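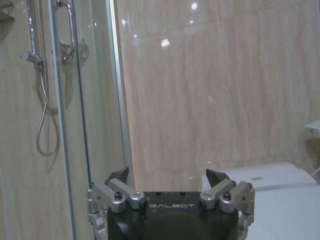
晴雨表

打印本文 | 用电子邮件发送

旅馆老板在信里说,那只晴雨表从来没有错过。我做这一行久了,看到“从来没有”就想把信放回信封里。可Goel拍卖行付车费,也付两晚的房钱,我便在三月里去了一趟Trakville。

火车到得晚,站台上的灯只亮一半。镇子在河的弯道里,早年发过几次大水,发水的年份都刻在码头的石柱上,越往后刻得越浅,像是刻字的人自己也不大耐烦了。旅馆就在码头后面,三层楼,墙脚刷了一圈深绿色的漆。我问老板那是不是水位线,他说那是为了好看。

他给我23号房,说这间看得见Skingate。Skingate是上游的水闸,本地人提起它的口气,好像在说一个脾气不好的亲戚。我从窗口望出去,只看到雾,还有邻居家一根晾着床单的绳子。

“表在楼下。”他说,“您要不要现在看?”

我说明天再看。我有个习惯,不在晚上看东西。灯光下什么木头都显得老,卖家的话也比白天容易入耳。再说他已经把表挂在餐厅的正中间,两边各摆了一盏小灯,我下楼吃饭的时候想不看也难。

那是一只Dikis的轮式晴雨表,胡桃木壳,白色表盘,蓝钢指针。Dikis这家作坊我修过不少,手艺规矩,价钱从来上不去。指针指着“多变”。在河边的镇子,三月份,指“多变”总归不会错。

我要了一碗汤。老板端汤来,没走,站在旁边等我问。我没问,他就自己说了。

“它报过12次大水。”他说,“每一次都提前一夜。指针一下子落到底,玻璃都会响。”

“谁记的?”

“我父亲记的,前头是我祖父。有本子。”

“指针落到底的时候,有没有没发水的?”

他想了想,说本子上没有。我说本子上当然没有,谁会特意爬起来记一笔“昨夜指针落到底,今早无事”呢。他把盐罐往我这边推了推,大概觉得我还不够咸。

第二天早上我把表取下来,放在靠窗的桌子上。老板娘铺了一块毛巾,又把桌上的花瓶端走,端得很慢,眼睛一直看着我的手。我拧开背板的时候,她吸了一口气。

“里面会有什么?”她问。

里面有灰,有一只死掉的蛾子,有一根虹吸管,管里的水银脏得发暗,小砝码吊在一根换过的丝线上。丝线是缝纫用的,染过色,打了个很笨的结。背板内侧用烙铁烫着号码,2753,字体和Dikis的别的活计一样,数字7的横划略往上翘。号码是真的。我把这一条写进本子,心里对自己说,到目前为止,这屋里只有号码是真的。

丝线比原配的要粗,绕在滑轮上走得不顺。指针在“多变”那里会被卡一下,卡得很轻,不拆开看不出来。气压慢慢降的时候,砝码被线结挂住,指针不动;等降到线结吃不住,砝码一松,指针就一口气滑下去。所谓“一下子落到底”就是这么来的。至于玻璃响,是指针的尾端蹭到了盘面的边。

我把这些讲给老板听,用铅笔尖指给他看那个结。他弯着腰看了很久,头顶的头发很稀。

“那么它还是报了。”他直起腰来。

“它卡住了,后来又不卡了。”

“可每回不卡的时候,都发水。”

我说先把本子拿来吧。

本子有好几册,封面是不同年代的账簿,最早的一册让老鼠啃过角。我搬到23号房去看,开着窗,因为屋里的暖气烧得人发困。他祖父的字很小,记的多半是土豆、煤和客人欠下的账,夹在当中偶尔有一句“表落了,把酒桶搬上去”。隔一两行,是“水到第二级台阶”,或者“水到门”。我找了纸来,一条一条抄,抄到中午,发现了我想发现的东西:有几回,搬酒桶那一行的墨水和后面发水那一行完全一样,和前一天的却不同。前一天的墨水发褐,这两行都是黑的。

也就是说,这几回的“表落了”,是水退以后坐下来补写的。

我得承认,当时我很高兴。我下楼去吃午饭,走路都轻快,还夸了一句面包。老板娘问我找到了没有,我说快了。她说她公公的父亲是个很老实的人。我说老实人也会补记,老实人补得尤其认真。她没有接话,去给别桌倒水了。那桌坐着一个运砂船的船工,听见了,扭头问我是不是来买那只表的。

我说我只管看。

“多少钱?”

老板在柜台后面报了个数,1000。船工吹了一声口哨,说有这个钱他宁可买条新缆绳。我头一回觉得这镇上有个可以谈话的人。

“你信它吗?”我问他。

“信什么信。”他说,“我看Skingate。他们一拉起第二道闸板,我就把船挪到上面去。这跟墙上挂的东西有什么关系?”

“挪过几次?”

“挪过。”他拿面包擦盘子,“有一回是他们家来敲我的门,半夜里。那回Skingate的人还睡着呢。”他把面包吃了,又补一句,“碰巧吧。”

我回到楼上,把那册账簿又翻了一遍,想找船工说的那一夜。找到了,在老板父亲写的那一册里。“表落,去敲船上的门。”墨水是蓝的,和前一天的一样,和前一天的前一天也一样。蓝墨水一直用到那一册完。这说明不了什么,父亲显然只有一瓶墨水。

下午我去了Skingate。路沿着河堤走,鞋底沾满泥,走到半途我就后悔没借双靴子。水闸比我想的小,铁件上的漆一层盖一层,值班的是个年轻女人,在小屋里煮咖啡。我说我想看看旧的水位记录,她问我是哪个部门的,我说我是修晴雨表的。她觉得这个回答很有意思,就让我看了。

闸上的记录比旅馆的账簿好得多,有时刻,有签名,还有人在边上骂上一班没有锁门。我带着抄来的单子对。对上的有,差一天的也有,还有两条怎么都对不上,旅馆那边写着“水到门”,闸上那天写的是“平稳,钓鱼的人很多”。

“也许是从后面来的水。”她凑过来看,“他们那条巷子的阴沟,下大雨会倒灌。跟河没关系。”

“那也算大水?”

“进了屋的都算。你去问屋主。”

我又问她,旅馆的人以前有没有来报过信。她说她来的时间短,前面的老班长倒是讲过,说镇上有一家人,每隔些日子就派个孩子跑来,说我们家的表落了。老班长烦得很,给孩子一块糖打发走。

“派来以后,都发水了吗?”

“怎么会呢。”她笑起来,“要是都发水,他还能烦吗?”

我请她把这话再说一遍,写了下来。孩子多半就是现在的老板。他跑过那么多趟,领过那么多块糖,却告诉我从来没有错过。我倒不觉得他在骗我,他大约只记得没领到糖的那几趟。

回去的路上起了风,河面发皱,颜色像旧锡。我在堤上把报告的大意打好了腹稿:Dikis,轮式,编号2753,壳体完好,吊线非原配,建议更换;所附传闻不宜写入图录。最后这一句我斟酌了好一阵。拍卖行喜欢传闻,传闻能让一件普通东西多卖几成,我在那边不受欢迎,多半也是为了这样的句子。

晚饭后,我向老板要一段丝线的工夫。我箱子里带着合用的线,换上去用不了多久,换好以后指针就能顺顺当当地走,该升升,该降降,和别人家的表一样。

他问我换了以后还会不会一下子落到底。

“不会。它会慢慢落。你早上看一眼,晚上看一眼,就知道它在落。”

“夜里呢?”

“夜里你在睡觉。”

他说那就先不换。我说线结早晚会断,断了砝码掉下去,可能把管子砸裂,水银淌一地。他说断了再说。我跟他讲了一刻钟的道理,讲的时候自己听着都对。老板娘坐在旁边叠餐巾,叠完一摞又拆开重叠。最后她说,先生,这表我们也许不卖了。

“是你们写信给Goel的。”

“屋顶漏了才写的。”老板说。

我把表挂回墙上,挂正,两盏小灯照着。指针仍旧在“多变”。出于习惯,我用指节在玻璃边上敲了敲,修表的人都这么敲,想看看指针往哪边让。它没有动。我自己的小气压计放在23号房的床头,是只空盒的,很可靠,临睡前看,比早上低了一截。降一截是平常事,外面有风嘛。

我睡得不好。暖气管子里像有人在嗑瓜子。后来我听见楼下有一个声音,很短,尖的,像用指甲划了一下杯子口。我躺着,把可能的来源想了一遍:猫,餐具架,风吹的百叶窗。还有指针的尾端蹭到了盘面的边。砝码被挂了一整天,我白天又拆又敲,把结弄松了也完全说得过去。换句话说,就算它落了,也是我弄落的,不能作数。

接着是脚步声,老板的,然后是老板娘的。有人在搬东西,很沉,一级一级地往楼梯上磕。我看了看床头的气压计,又低了。我对自己说,这个低和那个落是同一件事,空气变轻了,两只表都知道,谁也没有什么本事。接下来会不会发水,要看上游下没下雨、Skingate的闸板怎么放,还要看那条巷子的阴沟通不通。这些我都想得很清楚。

有人敲门。

“先生,”老板在门外说,“您的箱子要不要拿到三楼去?”

我说我这就是二楼。

“我知道。是酒桶要放您这间。”

我穿上裤子,把门打开。他抱着一只桶,满头是汗,背后的楼梯口还排着几只。我问他外面下雨了没有,他说没有。我问河涨了没有,他说没去看。我说那您至少先去看一眼,码头就在前面,走过去用不了多久。

“您去看吧。”他说,“我得搬。”

我拿了手电筒下楼。餐厅的椅子都倒扣在桌上,小灯亮着,指针落在最底下,过了“暴风雨”三个字,停在没有字的地方。大门开着,老板娘在门口卷地毯。她让我等一下,从柜台底下找出一双靴子,是她丈夫的,大了一号。

码头上风很大。我走到石柱那里,蹲下来照水面。水在台阶下面,黑的,往下游走得很快,可是快慢我没有个比较,白天我没有留意过它在第几级。我在本子上画了台阶,在水边的位置画了一道,写上时刻,两点四十。然后我坐在缆桩上等,打算过半个钟头再画一道。

船工的船已经不在原来的地方了。也许他傍晚就走的,砂船本来就要走。

三点十分,我又照了一次。靴子里头很凉,我把本子翻到画着台阶的那一页,两处来回地看,风把纸掀起来,我用拇指按住。第一道线画得太粗了。水到底是在线的上沿还是下沿,我分不出来。我换了一支削尖的铅笔,在旁边重新画了一道细的,写上时刻,又坐回缆桩上去。

旅馆的二楼亮着灯,窗口有人影把桶一只一只往里挪。过了一会儿,老板娘在门口喊我,问要不要喝热的。我喊回去,说再等半个钟头。

打印本文 | 用电子邮件发送

本栏近期小说
· 渡口的磅秤
· 借来的冬大衣
· 一位公证员的假期
· 煤气灯街的租客
· 证词,未经核对

相关阅读
· 旧账簿里的墨水
· 河边小镇的石柱与刻痕
· 来稿须知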